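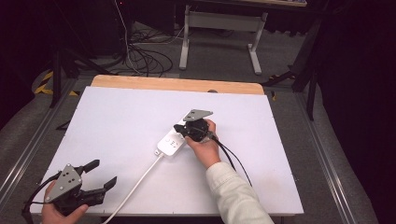 The desk drawer and the power strip

Some of you asked after the last newsletter how the great desk clear-out was going, so I'll start there. It's going! Slowly, with a lot of tea, and with one whole evening lost to cords. I had it in my head that I'd do the drawers, then the shelf, then the stuff that lives under the desk where I can't see it. I got as far as the stuff under the desk and stayed there.

My old setup was a brown extension cord with three outlets that I'd had since my first apartment, plugged into a second brown extension cord (I know, I know), with a big square phone charger hogging two spots. Every time I wanted the lamp I had to give up the printer. Decha Wannasri from the Prieto Street repair evenings came by in December to drop off some chairs, took one look under there and said a word I won't put in a newsletter. Then he told me to never plug one strip into another, and that if a plug feels warm it's time to stop using it. Both of mine went out that same week, to the electronics recycling bin behind the library.

So I went shopping, which I'm bad at. I stood in the aisle at Skarwood for way too long. They had a six-outlet one from Trelosetti that was long enough to be a baseball bat, and a Budmont cube thing with plugs on every side that looked fun but would roll around under my feet all day. What I wanted was plain, flat, and long enough that two chunky chargers could sit next to each other without fighting. 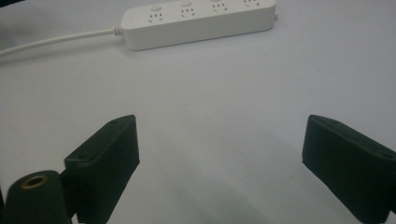 I also wanted something I could live with looking at, because the new plan is for it to sit ON the desk and not under it. That was Decha's other idea. If it's up where you can see it, you unplug things. If it's down in the dark with the dust bunnies and the lost pen caps, you never do. I was skeptical, mostly because I like a clear desk, but he's right that I've crawled under there with a flashlight maybe 30 times this past year, and I'm not getting any bendier.

Before anything went back I wiped down the whole top and then sorted the cords on the floor. This was the part that ate the evening. I found a charger for a camera I gave to my nephew, three cables with the same end on both sides, a night light, and the cord for the electric blanket I've been accusing my sister of keeping (sorry, Jo). My system, if you can call it that, was to lay every cord out straight, match it to a thing I still own, and put a bit of masking tape near the plug with the name of the thing on it. LAMP. PRINTER. SPEAKER. Anything that didn't get a name in the first hour went into a shoebox, and the shoebox gets one month. After that it goes to the same bin as the extension cords.

Write the name on the tape before you stick it on, by the way. I did it the other way around for the first few and you can't read a single one.
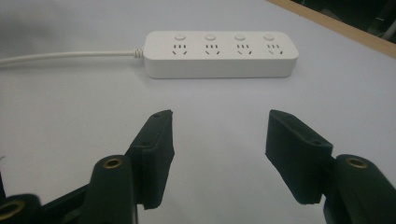

Now, what goes where. I'd never given any thought to the order of plugs in my life and I've come around on it completely. With four sockets in a row you can make it go in the order you use things, and with a round button behind each one I like to match the button to the tape label so I'm not guessing. The lamp is closest to the cord end, on the left, and then the laptop, then the speaker. The last one on the right is the "visitor" spot, for whoever turns up with a phone on two percent. Please don't leave your stuff in the visitor spot, house people! The printer lost its place altogether and has moved to the wall by the bookcase, where it can think about what it's done.

A few odds and ends people wrote in about:

The cord. Mine goes off to the side and along the back of the desk, and I keep it in one easy curve. Don't fold it up tight with a rubber band to make it look neat, and don't run it under the rug, however tempting.

Cleaning. Unplug it from the wall first, then a dry cloth on top and a soft old toothbrush for the ridges where the cord goes in. White shows everything. I've already had to do mine twice and one of those was jam.

Heaters. Straight into the wall, always. Same with the kettle (yes, I've seen who has a kettle in their room).
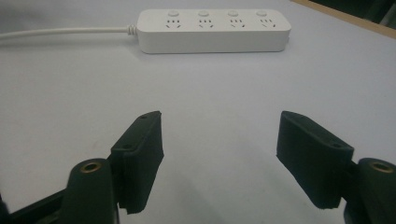
Four outlets, a row of buttons, and plenty of table to spare.

Next time it's the shelf, if I can face it. There are 226 magazines on that shelf, I counted them while I was avoiding the cords, and I'd love to hand most of them on. Lots of gardening, lots of knitting, one long run about model trains that came with the house. If you'd like a stack, come by after 2 in the afternoon and knock loudly. Bring a bag with good handles.

And if anybody is missing a night light shaped like a moon, it's in the shoebox.

Questions or cord confessions? Reply to this newsletter or leave a note at box 302. | Copyright The Tidy Neighbor Newsletter | Back to top

We use cookies to remember your newsletter preferences. Accept | Manage settings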